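Merard Hall: Your Questions, My Answers

Hi! I'm Kartini Simanjuntak and I look after bookings and tidying for the big room at Merard. I get the same messages over and over (I don't mind, I like messages), so I've put my answers in one place. If yours isn't on the page, write to me at the bookings desk and I'll add it.

What's the room like?

Big, bright and pretty plain, and I love it for that. White walls, a high ceiling with long ribbed panels, tube lights, and a mezzanine along one side with a black metal railing. The main floor is 1,497 square feet, which feels like more once the furniture is pushed back. People use it for stretching classes, family parties, craft days, language circles and, last July, a very loud ukulele weekend.

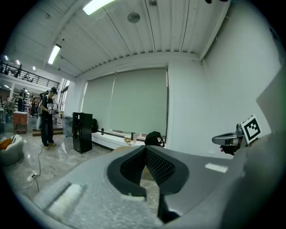

The main room at Merard, looking toward the blinds and the window bench.

Can I move the furniture?

Yes, please do! Lift it, though, don't drag it. The floor is polished and it shows everything. The oval coffee table is light enough for one person if you're careful of the legs, but I'd still grab a friend. The tall black cabinet is another story. Leave it where you find it, and if it's in your way, tell me when you book and I'll see what we can do before you get there.

Where do we put our bags?

On the long white ledge under the windows. Everybody ends up doing it anyway, so I've made it official. Put the backpacks toward the ends and keep the middle free so people have somewhere to perch. And do a quick check along the whole ledge before you go. Water bottles and hats are what I find most, and I have a box of them in the office that is getting out of hand. I keep things for two months and then they go to the thrift store on Halim Street.

Shoes on or off?

Up to you and your group. Clean sneakers are fine on the floor. If you take your shoes off, line them up by the wall, because a sandal in the middle of a walkway will find somebody's foot sooner or later. Mine, usually. No heels with metal tips, and no roller skates (yes, I've been asked, and I was tempted).

How do the blinds work?

They're roller blinds and they go up and down slowly if you're nice to them. Don't yank! If one sticks, roll it back up a little and try again. I like them down in the afternoon when the sun gets strong, and they're great if you're showing slides. Please leave them down when you finish for the day, it keeps the room from turning into an oven overnight in summer. Well, by the next morning, you know what I mean.

Do we have to clean up?

A bit, yes, but I've tried to keep it short. Sweep the floor, wipe the table, take your trash. If you do those before you hand the key back, you get your whole deposit and my undying affection. I give every group an extra 5 minutes at the end for free, and most people tell me that's plenty for the sweeping.

Where's the broom?

Long silver handle, teal head, can't miss it. It doesn't have a proper hook yet (I've got one on order from Kesix and I'm still waiting), so it tends to travel around with whoever used it last. Look along the walls first, then near the coffee table.
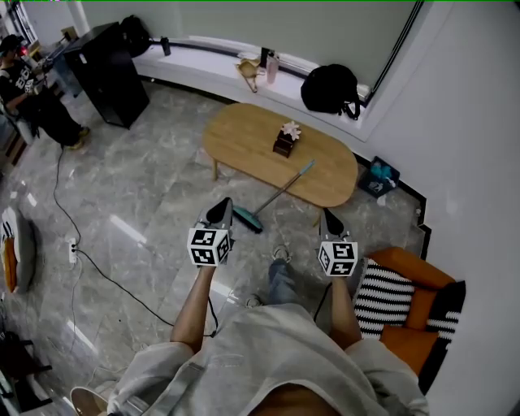 When you sweep, start under the window ledge and work out toward the middle. Crumbs collect along there like you wouldn't believe, especially after a kids' party. Use the broom dry. If you've spilled something, blot it up with paper towels first and then go over it with a damp cloth. Plain water only! Somebody once used a spray polish on that floor and I skated across it for a week.

Can I take the tissue box or the flower off the table?

Sure, just put them back. The flower is artificial, so it doesn't need watering. I say this with love to the person who watered it. I'm always happy when I walk in and see that little bit of pink.

Can we eat in there?

Snacks, cake, sandwiches, all fine. No candles and nothing deep fried. Small amounts of trash can go in the gray bin, but pizza boxes won't fit, so please carry those out to the big containers behind the Osstead building next door.

What time can we get in?

The door opens at 8 in the morning and I lock up at 9 at night. If you need to drop things off early, ask me. I'm generally around with a coffee and can let you in.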